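Cirillo Project: August Progress Report to the Undska Fund

Dear friends at Undska,

Thank you again for your patience over the summer, and for all the kind questions after our last letter! As you know, the Cirillo project is about letting people teach a robot everyday kitchen jobs by doing them with a hand-held gripper, and August was mostly spent doing just that.

How the recording is going

We now have 603 usable demonstrations toward the 3,000 we promised. That is a little behind plan, and I would sooner tell you now than in the winter.

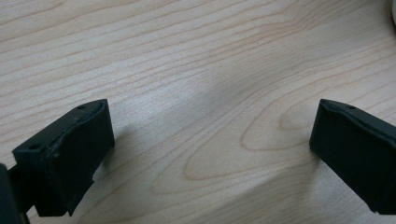
Part of the delay is that we rewrote the instructions for our demonstrators. Everyone now starts with the fingers open over the table and takes a breath before reaching, and the recordings are much easier to line up afterward (a small thing, but it cost us two weeks).

The task getting most of our attention is the mug. It stands on a white slatted board in a wire basket, and the demonstrator has to come in toward the handle without bumping the wires, a good deal harder than it sounds when you are new to the tool.
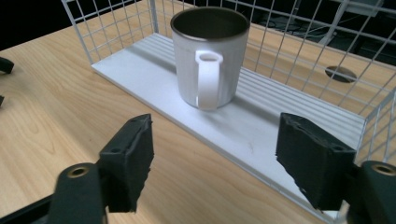 Equipment

The grippers from Skunia are holding up well on the whole. Foam pads on the fingers do get ragged at the edges, and we would like to move some of the travel money over to spares, if you have no objection.

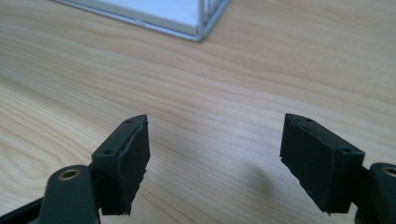 Next steps

We plan to bring in two more demonstrators and send the first full batch to Dranent for training. I will write again once we have their results, and you are very welcome to come by and try the gripper yourselves.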